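The Gray Rack

A story in parts

1. Rice

My aunt left me her table when she gave up the house in Broruvville, and along with the table came her way of clearing it. You began with whatever could spill. She held to that for as long as I knew her, and I hold to it now in a rented place in Ulimton, two flights up, where the table takes up more of the room than I do.

So I began with the rice. It had gone everywhere a little, the way it will when you carry a tray and think of something else, and I stood there longer than the job deserved, thinking of the February she taught me to cook it in the dented pot from Georgiou's, the hardware store on the corner. She paid 2 dollars for that pot and talked about it for years. The chopsticks were still lying against the yellow plate, and I let them be for the moment — they looked as if they were resting, and I suppose I wanted to rest too.
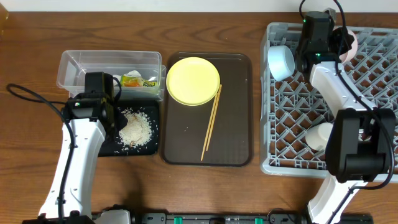
2. Blue

She always said a kitchen ought to have one thing in it that was bluer than it needed to be. Hers was a pitcher that my cousins broke one summer, all of them at once if you believed their separate accounts, and she grieved over it as some people grieve over a dog. I've never found another pitcher like it, though I did go looking once, all the way to Tilero on the early bus, and came home with a bag of pears and sore feet.

But blue turns up if you let it. With the light falling on it that way, beside the gray of the rack and the dark brown curve below, it was very nearly her color, and I said so out loud to the kitchen.
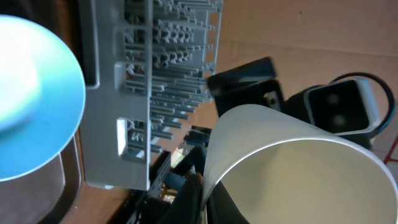

3. The rack

I should say something about the rack, which she would have thought far too big for one person. "Who are you expecting?" she'd have asked, and she'd have been pleased if I had an answer. It has all those rows and rows of little gray pegs, enough for a church supper, and when there's nothing standing in it I can't help picturing the cups that might. She turned 70 in a kitchen full of people drinking out of jelly jars, and she washed every one of them herself and wouldn't hear of help.
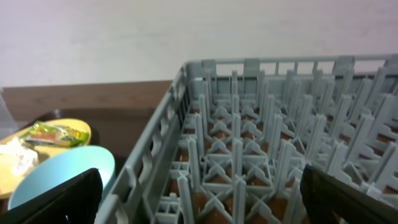

Page last changed: August 25, 2026

I called her that evening, and told her about the rice and the blue, and she wanted to know had I wiped the table with the grain or against it. With, I said. She was quiet a minute, and I could hear her own kettle starting up behind her. Then she asked what I was having for supper, and whether there was enough of it for two.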